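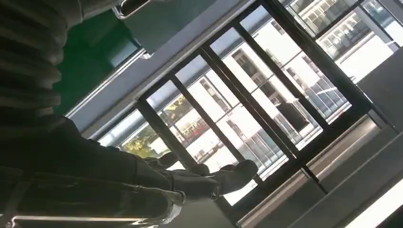
Unit 6 deals with sliding windows in working rooms: how they are put together, how they are surveyed, and how they are kept in fair order between one full inspection and the next. Students will already have covered hinged and pivoted windows in the earlier units and should bring those notes with them. In a sliding window the sashes run past one another in parallel tracks, so that at certain points two uprights stand one behind the other. With dark metal frames against a bright sky these overlaps read clearly from inside as doubled lines, and a student who learns to look for them can mark the sashes on a sketch before touching anything. The building opposite, with its floor bands and its rows of rectangular windows, gives a useful set of level lines against which to judge whether a sash is sitting true.

Terms used in this unit

Outer frame: the fixed surround, made up of head, sill and two jambs.
Sash: the glazed panel, whether it moves or not. A fixed panel is recorded as a fixed sash.
Meeting stile: the upright of a sash which lies over the upright of its neighbour when the window is shut.
Mullion: strictly, a fixed upright dividing the outer frame. In conversation the word is used for any upright bar. In written work for this course it should be kept to the strict sense, except on a first sketch, where any upright may be marked M and corrected later.
Track: the channel in which the sash runs.
Keeper: the part on the frame or the neighbouring sash which receives the latch.

Surveying a run of sliding windows

The survey is carried out from the inside, working from left to right. The sheet is headed with the room, the wall and the time of day. The time matters more than students tend to expect. Scratches in glass that are plain in low morning light may not be found at all at noon, and a second surveyor who cannot find them will assume that the first was careless.

Begin with a sketch of the whole window, large enough to write on. Number the sashes. Show which lies on the inner track and which on the outer. Only then should anything be opened. Each sash is moved through its full travel once, slowly, with both hands on the upright, and the surveyor notes any point at which it drags, lifts or knocks. A sash which drags at one place only usually has something lying in the track. A sash which drags all the way is more likely to have worn or badly set rollers, and this is to be reported and left alone.

The wall around the window is recorded on the same sheet, with its colour and finish. Dark painted surfaces close to a window show dust and hand marks readily, and the finish should be named on the sheet so that the right cloth is brought on the day of the work. In the Ridow rooms, which are used for the practical session, Candela Marín will hand out last August's sheets for comparison. They cover 59 sashes, of which 31 had at least one entry in the remarks column. Almost 200 separate remarks were made, and a good many of them say only "stiff". Students are asked to do better than this. "Stiff for the last hand's width before closing" is a remark that can be acted upon.

Covering up before work

Where a track is to be brushed out, anything standing close to the window is either moved or covered. Clear film is suitable for things with an awkward shape, as it can be wrapped and gathered and what lies beneath can still be recognised. It should not be pulled tight over corners. Milky or opaque sheeting is better for broad coverage and for catching what falls, but it hides whatever it lies over, and its lower edge has a way of finding its way underfoot. Sheeting that hangs free must be secured at the top before a sash is opened, as even a light draught will carry it into the track. 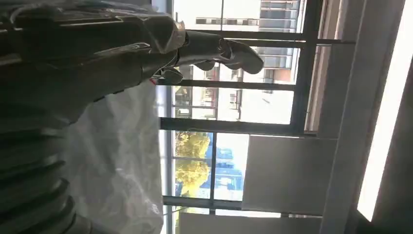 Coverings are taken off in the reverse of the order in which they were put on. Fold the dirty face inwards, towards the middle of the sheet, and carry it out flat. Film is not reused on this course. Heavy sheeting may be wiped and reused, provided that it is free of grit and has not torn.

Cleaning the track

The track is cleaned dry first. Brush from the ends towards the centre, lift out the loose matter with a narrow nozzle, and repeat with the sashes moved across. Drain slots in the sill are cleared with a wooden stick, never with wire or a screwdriver. A damp cloth follows, wrung out well, and then a dry one. Students should resist the wish to oil the track. Oil holds dust, and in a month or so the sash will run worse than it did before. Where the maker's sheet allows a dry lubricant it may be applied by staff.

Metal frames are washed with warm water and a little mild soap. Scouring pads must not be used on painted or coated metal. Glass is left until last - frame water always runs on to it sooner or later.

Latches and limits

Each latch is tried with the sash fully home. If it catches only when the sash is lifted or leaned upon, the entry on the sheet is "latch and keeper out of line", with a note of which is the higher. Restrictors, where fitted, are never released during the practical. A window found without one, in a room where the plan shows one, is closed, latched and reported to Jericho Sebastian on the same day, before the group leaves the floor.

Practical session

Students work in pairs, one at the window and one writing, and change over at the halfway point. Flat shoes are required. No one is to stand on a sill, a chair or a radiator. The upper parts of the frame are inspected from the floor and the word "seen" or "not seen" is entered against each.

Every pair hands in the following:

One sketch of the window, numbered, with inner and outer tracks shown.
One completed survey sheet, with a time of day.
A short written account, no longer than one side, of the single fault which the pair would put right first, with reasons.

Reading

The chapter on sliding gear in the Ikdale course book, omitting the section on powered doors. The Vallejo notes on coated metal are optional, but pairs who are assigned painted frames are advised to read them beforehand. Copies are held in the workshop office and are to be returned there.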